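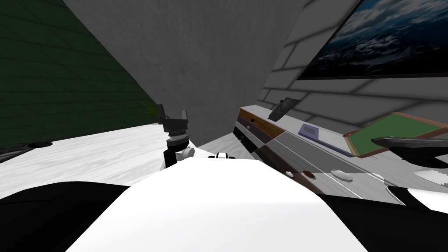 Dark grey gripper, open at the top in a U shape, with a pale floor beyond.

Storing offcuts and battens in a small workshop

Timber offcuts take up more room than the job they came from. Sort them by length before anything else. Pieces over 580 mm go in an upright rack, shorter ones in a shallow crate, and anything too small to clamp safely goes in the kindling bag.

Upright racks

Stand long pieces on end, leaning back slightly against the wall. Fix a cross rail at chest height and a second one near the floor to stop the feet sliding out. Keep the ends off bare concrete with a strip of rubber matting. Ground-floor units like those at Stirkodside draw damp through the slab from October onwards, and end grain takes it up quickly.

Thin strips bow if left upright for a season. Lay them flat on brackets instead, with the brackets no more than 400 mm apart. Turn the stack over once in the winter.

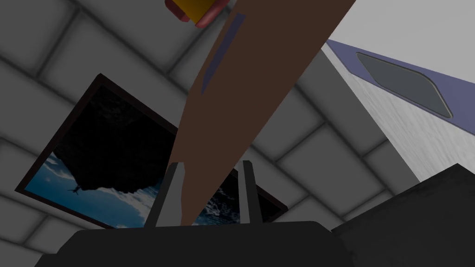
Flat brown wooden stick at a slant, narrower towards its lower end.

Marking

Write the species and the thickness on one end in soft pencil. Felt pen bleeds into pale woods and shows through oil. If a board has been cut from a longer length, mark the remaining face side as well. Keep softwood and hardwood in separate bays.

Moisture

A cheap pin meter is good enough for offcuts. Take the reading halfway along, away from the ends, and push the pins in along the grain. Wood for indoor use should be left in the room where it will be fitted for 2 weeks. Wood for sheds and gates can be used as it comes.

Glue and finish

Scrape old glue off before storing. It blunts plane irons and gums up sanding belts. Part-finished pieces need oil on both faces, otherwise they cup towards the bare side.

Clearing out

Go through the rack every December. Anything untouched since the last clear-out can go. The Watham recycling yard takes untreated wood on Friday mornings, but painted or pressure-treated pieces have to go in the separate skip by the gate. Do not burn treated timber in a stove or garden fire, and keep its sawdust out of the compost.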